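Trallport 295 Textured Pea Protein

Product group: Dry texturates
Form: Chunk, irregular, 20 mm nominal
Pack: 20 kg multiwall paper sack with inner liner
Updated 8 November 2020

Trallport 295 is a dry-extruded pea protein for use in ready meals, fillings and sauces where a visible piece is wanted after cooking. It is made from yellow pea protein isolate and pea flour. No soy, wheat gluten or added flavor is used. The product replaces Trallport 200, which stays available until the end of December for customers with open label stock.

Compared with the older grade, 295 has a tighter cell structure and takes up water more slowly. Recipes written for Trallport 200 should be retested before changeover, especially those with a short soak or a low-moisture sauce.

Typical values
Protein, dry basis: 80 percent
Color: light tan
Flavor: mild, slight legume note
Allergens: none declared by the recipe; see the plant statement for shared-line details

Hydration
Use cold or warm water. Cold water gives a firmer bite. Warm water shortens the soak but softens the edges of the piece, which can cause fines in a ribbon mixer. Drain before adding oil or marinade. Salt and acid both slow water uptake and should go in after the soak, or the centers may stay dry - this is the most common cause of complaints on first trials.

For hybrid products, where part of the meat is kept and part replaced, hydrate the texturate separately and chill it before blending. Start at a low replacement level and adjust binder and seasoning as the level goes up.

Production and supply
The Radley line makes all standard 295. The Salham warehouse holds stock for mixed pallets and small orders. Minimum order is one pallet from Radley or 200 kg from Salham.

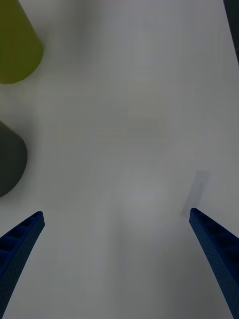
Lead times from Salham are shorter, but lot selection is not offered there. Customers who need a single lot across a delivery should order from Radley and state this on the purchase order.

Storage
Keep sacks closed, dry and away from strong odors. Reseal part-used sacks and use them first. Hydrated product must be kept chilled and handled as a fresh ingredient.

Related products
Carhuamaca Mince - fine cut for patties and fillings, same base recipe
Carhuamaca Strip - long cut for stir-fry and wraps
Trallport 200 - earlier chunk grade, being withdrawn

Samples, full specification and certificate of analysis are available on request from the sales office. Please quote the product number and intended application.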